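Search this site Enter keywords Go

Textiles > Features > Interviews

News Features Materials Care Guides Suppliers Contact

Looped Fabric and the Folding Table

Jade Ross has worked with knit goods for eleven years, the last four of them at Undero, where she sets the handling and folding rules for towels, socks and other looped items. We spoke in the sorting room, where she was reviewing the steps for a mixed load.

Looped fabric is bulky for its weight, and Ross starts there. "A flat weave folds where you tell it to," she said. "Loops push back. You get a roll at the fold where you wanted a crease, and the stack leans."

Her method is to fold once, press with the forearm from the fold outward, and wait before making the second fold. Pressing with the fingertips leaves dents in the pile. Items are stacked with the folds alternating left and right, which keeps the height even. A full shelf at Undero takes 300 folded pieces. The room handles 2,000 on a normal day.

Sorting comes first. Ross separates by surface and then by color, and she keeps navy away from the paler blues until both have been checked for lint. "Dark lint on a light loop is slow work to get out. It sits down inside the rows."

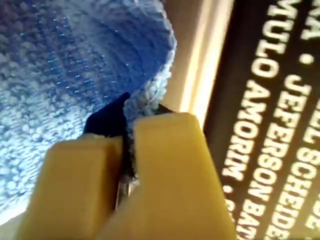 Light blue looped fabric with a fold of dark navy held against it.

The picking point matters more than most new staff expect. Ross teaches them to take a fold of material, never a single loop. A pulled loop draws yarn from its neighbors and leaves a bare line across the row. "If one does come up, you trim it level with the rest. You don't pull it and you don't try to push it back in."

Brock Marchand, who buys for the same department, joined us for the last part. He tracks returns by fault. Of 800 pieces sent back before the rules were changed, 531 had snags. He would not give the current figure — the count closes in December — but said the fault is no longer first on his list.

Asked about fabric softener, Ross was brief. She leaves it out of every load of looped goods. It coats the yarn, she said, and the pile lies down.

Marchand disagrees for socks. They have not settled it.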